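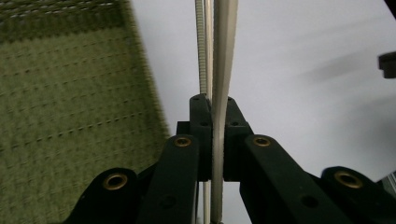
Selon une opératrice de l'atelier de Berkgate, on passe désormais autant de temps à préparer le travail de la machine qu'on en passait auparavant à le faire soi-même. Cette remarque, recueillie dès le premier entretien, revient sous d'autres formes dans la plupart des échanges menés sur les deux sites. Elle sert de point de départ à la présente section.

**Figure 1.** Manipulation au poste : pince tenue à la main, tissu vert olive et bande plate passant entre les mâchoires.

### 4.2 Redistribution des tâches au poste de manipulation

Le projet Ikance a été conduit dans les ateliers textiles de Berkgate et de Drirnholm, tous deux exploités par la société Cuadros. Notre corpus comprend 19 entretiens individuels et cinq journées d'observation, réparties entre l'équipe du matin et celle de l'après-midi. Les ateliers traitent des tissus épais, dont la tenue varie d'un lot à l'autre. La prise de ces matières reste l'opération la plus difficile à automatiser.

Le travail à la pince (figure 1) demande une attention différente de celle du geste à main nue. Les opératrices interrogées disent avoir perdu le contact direct avec la matière et s'en remettre davantage à la vue. Plusieurs décrivent un ralentissement volontaire à l'approche du bord du tissu, où les fibres se défont facilement. Ce ralentissement ne figure pas dans la fiche de poste, qui fixe un objectif de 300 manipulations par équipe.

À Drirnholm, l'objectif a été porté à 500 après l'installation de la cellule automatique. Les opératrices n'effectuent plus la prise elles-mêmes, sauf en cas d'arrêt. Elles chargent les pièces, surveillent le cycle et reprennent les défauts. La fatigue des poignets est moins souvent citée qu'à Berkgate, la fatigue visuelle l'est davantage. Deux personnes ont demandé à revenir à un poste manuel ; une seule l'a obtenu.

La question de la qualification reste ouverte. La reprise des défauts suppose une bonne connaissance du tissu, acquise au poste manuel. Or les personnes embauchées depuis la mise en service de la cellule n'y sont pas passées. L'encadrement de Drirnholm a prévu pour elles une rotation d'une demi-journée, le lundi, mais elle a été suspendue à deux reprises pendant notre enquête pour des raisons de charge. À Berkgate, la formation se fait toujours en binôme, sans support écrit.

Nous revenons en section 4.3 sur le classement de ces postes dans la grille salariale de l'entreprise.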